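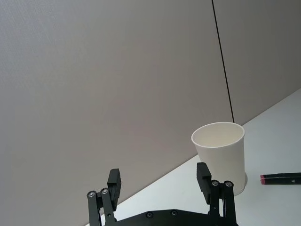
Figura 1. Copo de papel e marcador sobre a mesa, com a pinça aberta, vistos pela câmara do pulso.

Pesquisar no site Procurar

2024-08-02
Por Aniela Krajewska e Szymon Bielecka

Relatório de projeto: falhas de preensão na tarefa «marcador no copo»

1. Contexto

O trabalho foi feito na oficina Trallholm, durante o mês de julho. A tarefa do braço era pegar num marcador pousado na mesa e largá-lo dentro de um copo de papel. O controlo corria no Tridusis, o programa que o grupo anterior nos deixou, com poucas alterações da nossa parte. A pinça é paralela, de dois dedos, e a câmara está montada no pulso.

Ao todo foram gravadas 1.444 tentativas. Em 54 delas o braço parou a meio do movimento por excesso de força, e são essas que tratamos aqui. As tentativas em que o marcador simplesmente caiu fora do copo ficaram para o relatório do outro grupo.

2. O que aconteceu

A primeira paragem deu-se na segunda manhã de ensaios. O braço desceu para o marcador, encostou a face exterior do dedo direito ao copo e empurrou-o pela mesa. O copo dobrou junto à base e o dedo acabou por carregar no tampo. O limite de força cortou o movimento, como devia. Substituímos o copo e repetimos, com o mesmo resultado.

O caso mais sério foi posterior. Depois de uma paragem, a Aniela aproximou a mão para endireitar o copo e o braço retomou o percurso sem ordem nossa. A mão não foi atingida. O botão de emergência foi premido pelo Szymon e os ensaios ficaram suspensos 2 dias, até percebermos a causa.

3. Causas

Encontrámos duas, independentes uma da outra.

A primeira era geométrica. O modelo de colisão usado no planeamento descrevia a pinça fechada. Com os dedos afastados, a pinça real é mais larga do que o modelo, e as barras laterais ficavam fora do volume verificado. Quando o copo estava entre a posição de partida e o marcador, como na disposição da Figura 1, o planeador aceitava percursos que passavam demasiado perto dele. O marcador à direita do copo, com a tampa virada para a esquerda, foi a disposição que mais usámos depois para reproduzir o erro.

A segunda estava no Tridusis. Após uma paragem por força, o programa esperava um tempo fixo e, se a leitura voltasse ao normal, continuava. Esta opção vinha ativa de origem na nossa cópia. O manual do grupo anterior menciona-a numa nota de rodapé que nenhum de nós tinha lido — devíamos ter verificado isso antes do primeiro ensaio.

4. Correções

O modelo de colisão passou a acompanhar a abertura dos dedos. Acrescentámos uma margem à volta do copo e desligámos a retoma automática. Agora, depois de uma paragem, o operador tem de confirmar na consola, e a confirmação só é aceite com a zona da mesa livre. O sensor de presença é um Kolář que já existia na oficina e que estava desligado.

Mudámos também o procedimento. Ninguém mexe nos objetos sem que o braço esteja em modo de bloqueio, e quem está na consola diz em voz alta que o bloqueio foi feito.

5. Por resolver

A série repetida com o novo modelo ainda não está completa, pelo que não apresentamos uma taxa de falha comparável. O suporte Grusten da câmara ganha folga ao fim de algumas horas e obriga a nova calibração. Falta ainda testar a tarefa com o marcador encostado ao copo, caso em que a margem atual faz o planeador recusar qualquer percurso.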